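About Girnero

Girnero writes software for robot arms that pick things up. We don't build arms or grippers. Our customers already have those, and they come to us for the part that decides where to reach, how to get there and what to do when a pick goes wrong.

The company was started by Ingvild Løken and two colleagues who had spent years writing one-off control code for packaging lines. Every job began with the same months of work: camera calibration, a motion planner, a way to replay what the arm did last night. They wanted to write those parts once and keep them in good order. There are 30 of us now, most of us engineers, and Ingvild still reviews planner changes.

What we make

Our main product is Catterall, a grasp planner for mixed items in bins. It takes a depth image, proposes grasps, checks each one against the bin walls and sends a path to the arm's own controller. Hakau is the perception side, and it can be licensed by itself. Rallirus is a logging and replay tool — we wrote it for ourselves and customers kept asking for it.

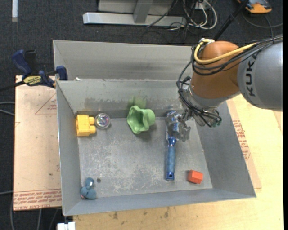
Bin picking with mixed objects: the gripper over a blue brush.

Long thin items, clear items and anything close to a wall are still the hard cases, and most of our planning work goes into them. Our regression set holds 3,146 recorded picks, and a new version of Catterall has to run through all of them before it ships. We release every May and November, with fixes in between.

How we work

Each customer gets 2 named engineers, one for perception and one for motion. They write the integration with you and stay on the account afterward. Support opens at 9 a.m. and the phone is answered by someone who works on the code.

Documentation for all three products is open to read without an account.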